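Workshop notebook, dye corner
December 8, 2025

Second week with the walnut and madder samples. I write this the same evening, before I forget which jar was which, as it happened in May.

Goal for today was to repeat the madder bath on the new wool from Ramine and to see if the color comes closer to brick than to salmon. In May we had salmon three times. I still think the water is guilty, but in May I also changed the wool and the pot in the same week, so that notebook page proves nothing. Today I changed only one thing, the water.

Wool: Ramine undyed, two-ply, cut in small skeins of 10 grams. Washed yesterday with a little Trusum soap and left in the basin overnight. I rinsed until there was no more foam. The ties are cotton, figure eight, not tight. Please do not tie them tight, the last skeins have white rings where the dye could not enter.

Mordant: alum at 10 percent of the wool weight. I dissolved it first in a cup of hot water and then added it to the pot. One hour, slowly warming, then I switched off the plate and left the wool inside until it was cool enough for the hand. I wanted to wait until the next day but the pot was needed.

Madder: 200 grams of chopped root for the whole batch, from the Sastex bag which was opened in spring. It smells still good. I covered it with warm water for the morning and poured away the first water, where most of the yellow goes. I kept this yellow water in a jar and maybe somebody wants to try it on silk. The jar is on the window shelf and it has a label.

Bath A: tap water, as always.
Bath B: rain water from the barrel, filtered two times through a cloth, with one spoon of chalk.

Both baths were kept under 70 degrees by the kitchen thermometer. Bath B went a bit over for a few minutes when I was at the door with the delivery. I took it off the plate and it came down again. I mention it here in case the shade is brown later.

After one hour, A was orange red and quite even. B was deeper, and the difference could be seen already on the wet yarn, also with the bad lamp. I know that wet wool always looks darker, so I don't celebrate before it dries. I took one skein out from each bath at this moment (knots: one for A, two for B) and left the others for one more hour.

The second hour did little for A. For B it did something, I would say half a step darker. It has not the pink side which bothered me in May.

Walnut: no work today, only stirring. The bucket has a skin on top, and I removed it with the old spoon. The smell is strong but not rotten. The hulls can stay two weeks more. If you open the lid, close it again fully, because of the flies. 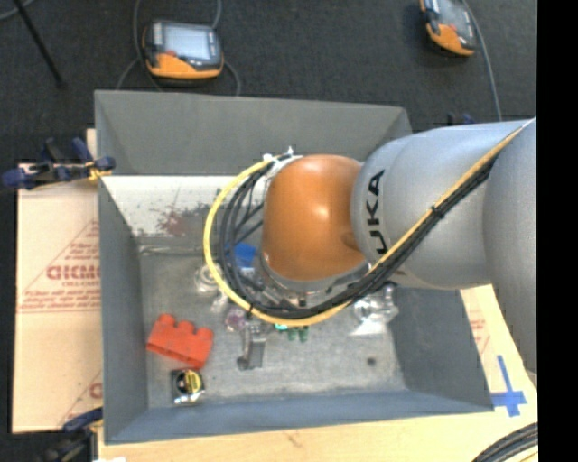
Rinsing took longer than I planned. A gave color for five rinses and B only for three. I would like to say this means that B is better fixed, but the skeins were not squeezed the same way and I did not measure the rinse water. Next time one liter for each rinse, the same for both.

Light test: I wound short pieces of both yarns on the gray card and covered half with foil. The card goes to the south window beside the Miah card with the indigo. The Miah card was there since summer and the uncovered half is almost the same as the covered one, so I will take it down soon.

Stock: alum is enough for roughly 1,000 grams of wool. Madder, 110 grams left in the bag. I did not order more, I want first to see the dry skeins. Soda is finished. The chalk is in the drawer with the scissors and not with the kitchen things, please leave it there.

Things I did wrong: I forgot to write the start time for B. I weighed the madder before I shook out the dust. I used one stick for both baths in the beginning, then I noticed it and took a second one.

To do next:
Look at the dry skeins in daylight, near the door and not under the lamp.
Repeat B without chalk. If the color stays, then it is the rain water and not the chalk.
Try A with chalk, same amount.
Wash one skein of each with Trusum after a week of drying.
Buy soda and new cotton string.

The exhaust baths are in the two lidded buckets under the table, marked A and B. There is still color in them, so do not pour them out before I have tried the thin wool.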